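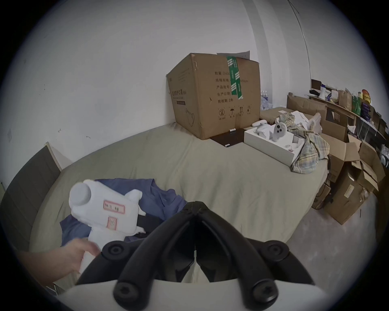
Tarora Opens Nolen Collection to Outside Labs

Tarora will release the first part of Nolen, a set of household handling examples, in September. The release holds 2000 recordings, each made by a person working with a hand-held gripper among ordinary belongings on a bed or a table. Wegener, the learning system they feed, is being trained on 173 of the tasks.

We have read plenty of announcements promising a robot that folds laundry by spring. We make no such promise. Pulling a T-shirt flat is easy for a person holding the tool — whether a machine learns anything useful from watching is still an open question, and 2000 recordings may be far too few.

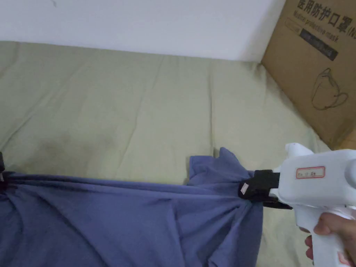

Cloth is where we expect the most trouble. It bunches and hides its own corners, and a good score on one shirt says little about the next. Rerkent, our testing partner, will try Wegener on 14 garments left out of training and publish the failures along with the rest.

Labs may request access through the Tarora website. The first round is limited to 500 recordings per lab.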